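Moving the whole budget into one notebook

I have been promising myself since August that I'd stop keeping our household money in four different apps, and last night I finally sat down with a pot of tea and did it. All of it, on paper, in one fat green notebook. My hand still hurts.

A bit of background if you're new. I had Workora for my freelance hours, a spreadsheet for groceries, a banking app that buzzes at me, and a savings thing called Lostico that I signed up for and then forgot the password to (twice!). Every month I'd add them up and get a different answer.

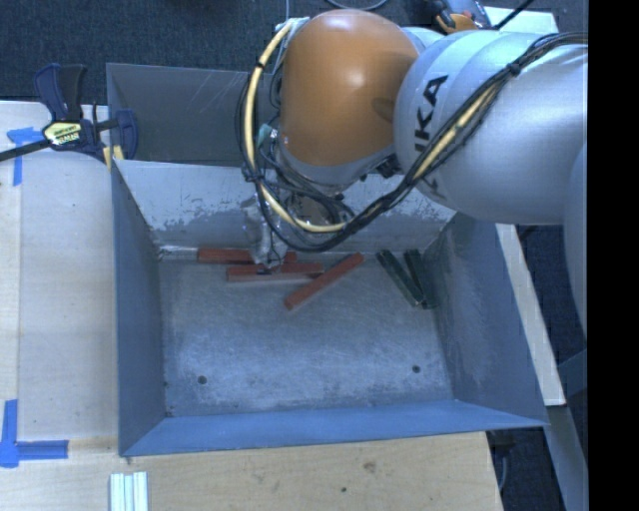
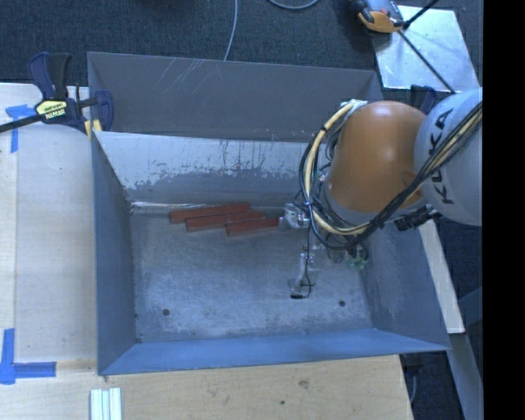
What went in the notebook

I started with the boring stuff, meaning rent, power, water, phone. Each one gets a line and a due date. Then groceries, which came to 508 for the month and made me put my pen down for a minute. I thought we were careful! Then I remembered the birthday dinner and the fancy olive oil, and I felt a little better, though not much.

After that came the yearly bills. These are the ones that always get me — car insurance, the dentist, the renewal for the storage unit I keep swearing I'll empty. Added together they were 1842. My friend Kathleen Moynihan told me ages ago to divide that by twelve and pretend it's a monthly bill, and I nodded and did nothing. So now it has its own line, $153.50 a month, in red pen so I can't skip over it.

The savings page

Once I got back into Lostico I found 2000 sitting there. I had it in my head as less than that, so that was a nice moment, and I may have done a small dance in the kitchen. I've written it on the back page and I'm calling it the roof money. The roof is fine for now but it's an old roof and I don't trust it.

Hala Abu Hammour left a comment on my last money post asking whether I use envelopes. I tried! I kept borrowing from the vacation one to pay the pizza one and ended up with a drawer full of IOUs to myself in different handwriting moods. If envelopes work for you, please tell me how you leave them alone.

How I'm keeping it up

Ten minutes after dinner, receipts out of my coat pockets, write them down, close the book. I've missed one night so far and caught up over breakfast, and it was fine. The banking app is staying on my phone with the buzzing turned off, and the spreadsheet is gone. Workora stays too, because my clients need the invoices and I am not writing those by hand.

Next up is the box of old tax papers under the bed. I pulled it out this morning, looked at it, and pushed it back in with my foot. Maybe next week, if somebody brings cake.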